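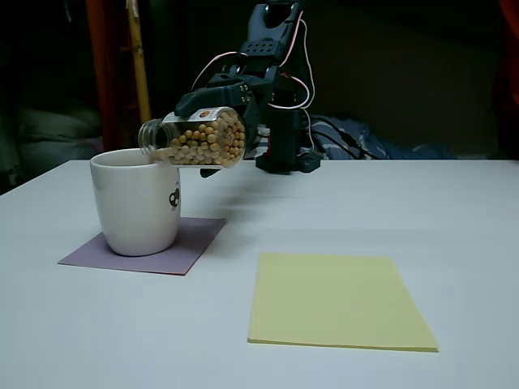

*Tipping the bottle over the mug, dry run with beans.*

**Pouring tips for a small arm, mostly on the software side**

I love a pouring task! It shows up every lazy line in your control code, and beans sweep up easily. My notes from the Drumwood bench, September 2023:

- Ramp the wrist angle. One big jump to the final tilt dumps everything, so I step it 2 degrees at a time and let the loop catch up between steps.
- Put your planner's waypoint above the mug rim, then lower. Cakska (my little planning script) loves a shortcut straight through the cup if you let it.
- Use colored mats as landmarks. Lavender and pale yellow are both easy to threshold on a white table, much easier than a white mug on white!

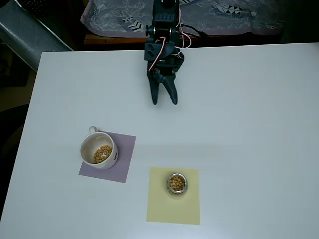

- Save a home pose with the fingers open and pointing down, and go back to it before every new plan. Half my weird bugs were just bad starting poses.
- Clear plastic and glass are hard on depth, so segment the beans inside and fit the container around them.
- Log joint angles and camera frames on one clock. My January logs were off by 106 ms and I blamed the servos for ages :)

Next up is a stop-pouring check, so fun to tune!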